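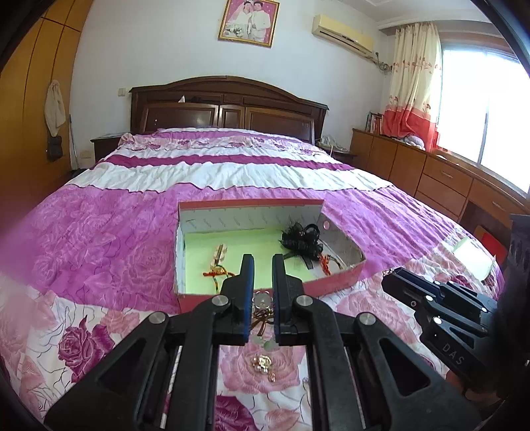

Trinket box

A trinket box is a small lidded container for jewelry, hair ornaments and other little things that would otherwise end up under the bed. I've been writing up household objects for this site for a while now, and this is the entry I kept putting off, mostly because I own too many of them (14, if you must know).

Types

Most are rectangular or round. Card boxes with a printed or patterned lining are the cheap and cheerful kind, and pink is everywhere! Wooden ones cost more and last longer. The oldest one I've come across in a sale list was dated 1688, and I'd love to know what was kept in it.

Contents

Hairpins, feathered clips, cords with a charm on the end, odd earrings. Tasseled pins are the tricky ones, as the threads catch on anything with a hinge or a claw. I lay mine flat along one side with the tassel straightened out, and put feathers on the other side where nothing presses on them. Red thread can bleed onto a pale lining if it gets damp - I learned that with a box from Serar that I really liked.

Sorting

The bed is the usual place for it, and I wouldn't do it anywhere else. You get a big soft surface, and a dropped bead doesn't roll far. The one drawback is a busy rose-print bedspread, which can swallow a small gold piece whole. A plain towel spread on top fixes that.

Sizes and makers

The Rusport boxes I use most have 9 compartments, too many for long pins. Nkuna makes an open one with no dividers, and I prefer it for hair things. Fula sells a lining paper in sheets, handy for redoing a tired box.

See also: Jewelry roll; Hairpin; Dresser tray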